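The Marnham Box of Doubtful Proofs – a review
30 Jun 2021

I bought this card game in the shop of the small science museum in Drarkdale, and I have played it with colleagues for one winter and one spring.

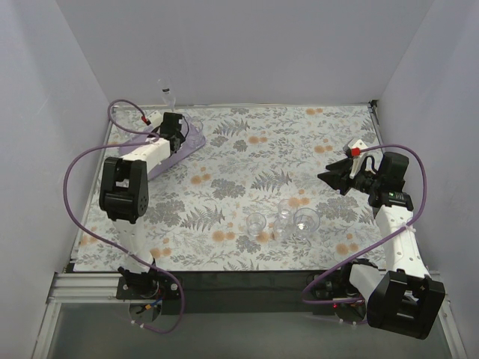

What you get

The box holds 330 cards, a rule book and a pad for the scores. The publisher is Vaher, who also made the quiz called Tromdale that some readers may know. Each player is the director of an institute which must prove something foolish, for instance that toast remembers who buttered it. You collect evidence cards, you hide the evidence that does not agree with you, and at the end you publish. The other players are your reviewers, and they are allowed to be cruel.

How it plays

The rules are simple, but the rule book is not. It is written as a scientific paper, with an abstract, methods and 9 pages of footnotes. I laughed at the first reading. At the third reading, when I only wanted to know whether a withdrawn paper keeps its points, I laughed less. The answer is in footnote 41, and it is yes.

The best cards are those about statistics. "Remove the Tuesday patients" makes any result significant. "The graph begins at 700" doubles your effect without any work. I have met both of these in real manuscripts, with only small changes. My colleagues from biology liked most the card where a sample is lost in the freezer and found again in October, with a different label.

The cards about creationists and water healers are weaker. The joke is always the same: the person is stupid. Satire of bad reasoning is better when it shows the reasoning, and perhaps a third of this deck does not try.

Quality

The cards are thick enough, though the corners of ours became white after a few evenings. The print is small. The box says up to eight players, but with more than five the review round becomes long and people go to make tea.

Should you buy it?

If you work in research, or live with somebody who does, I think yes. For a family with children I would say no – too many jokes need a knowledge of p-values. Vaher has announced an extra pack on grant applications, and I hope that the footnotes will be fewer.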